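**Can any machine make a bed yet? (or clear a workbench)**

*Home & Workshop > General talk*

---

**tamer_awwad** wrote:

Good evening all. I run a small guest house, and in July we change beds every day. My back is not what it was, and my cousin keeps sending me articles that say the household robot is ready now. He wants me to put my name on a waiting list for something from a firm called Drovus. The deposit can be returned, but still it is 3,000 and I am careful with money.

My question is simple. Does anybody here have real experience with a machine doing chores, in a house or in a workshop? I mean the full chore, from start to finish, and with no person standing next to it to help.

---

**psobczak** wrote:

Przemysław here, I work in a joinery shop. We have a Westik arm which loads panels into the edge bander. It is very good at it, and it will do the same panel all night if the stack is square. When the stack is not square it stops and waits for me.

So my answer for the shop floor is yes, for one job which does not change. Sweeping, sorting offcuts, finding the right clamp - no, that is still us.

---

**mirelle82** wrote:

I disagree a little with psobczak. You speak of an arm fixed to the floor. The newer ones with two hands are a different thing, and they can pick up objects they did not meet before. I saw one at a trade show put cups on a shelf and it did not drop any.

---

**psobczak** wrote:

A cup is hard and keeps its shape, so of course it can do cups. Tamer is asking about sheets.

---

**gorse_hill** wrote:

Cloth is the difficult part, yes. My brother-in-law helped to test a towel folder called Plodedow in a hotel laundry. It needed nearly 2 minutes for each towel, and a girl on her first day was faster. The towels came out flat, I must say that.

---

**mirelle82** wrote:

Two minutes is fine if it works while you sleep. Why must it be as fast as a person? My dishwasher is slower than me also, and I would never give it back.

---

**tamer_awwad** wrote:

In a private home I agree with you. In a guest house I have from 11 in the morning to 3 in the afternoon, and then people arrive with their suitcases. So speed matters to me, but first it must be able to do the work at all.

For those who think a bed is one job, I wrote down how I see it:

1. Take off the decorative pillow and the throw, and put them somewhere clean. The fringe on such a pillow catches on everything, so it must be held by the middle.
2. Pull the fitted sheet down at the corners. A person feels with the fingers if the elastic has gone under the mattress.
3. Lay the duvet straight. When it is folded over itself like this one, you must first understand which edge is the top, and white on white does not help you.
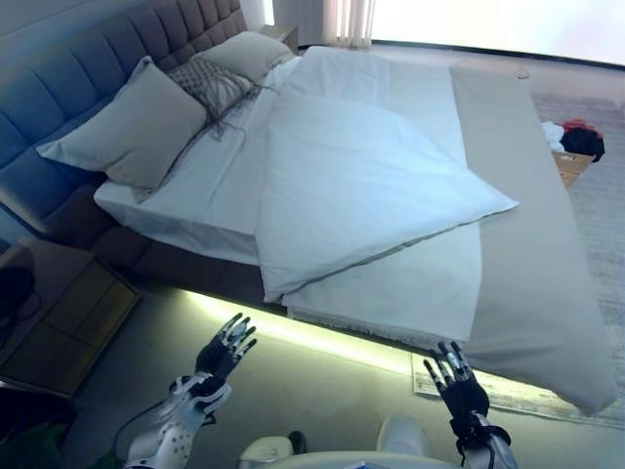
4. Put the pillows back against the headboard, then the throw along or across the bed, whichever the house prefers.
5. Walk round and look at it from the door. This is the step my guests notice.

I would pay for a machine that does only step 3, if it does it well.

---

**gorse_hill** wrote:

Step 3 needs two hands a long way apart. I am 1.60 m tall and I have to walk round a double bed, so a robot must walk or roll round it too. With a rug next to the bed I would worry about the fringe and the wheels.

---

**psobczak** wrote:

Also the light. Our arm had trouble beside the big window until we hung a blind. A white duvet in strong daylight cannot be easy for a camera.

---

**mirelle82** wrote:

These are problems of today, they will be solved. Nasution already rents out a machine by the month, so you can send it back if it is bad. I would try that before any deposit.

---

**tamer_awwad** wrote:

Renting is a good idea, thank you. I will write and ask if they can show me a fitted sheet on a normal mattress, without cutting the video. If they answer I will put it in this thread.

For the deposit I have told my cousin no for this season. He is not happy, but he does not change the beds.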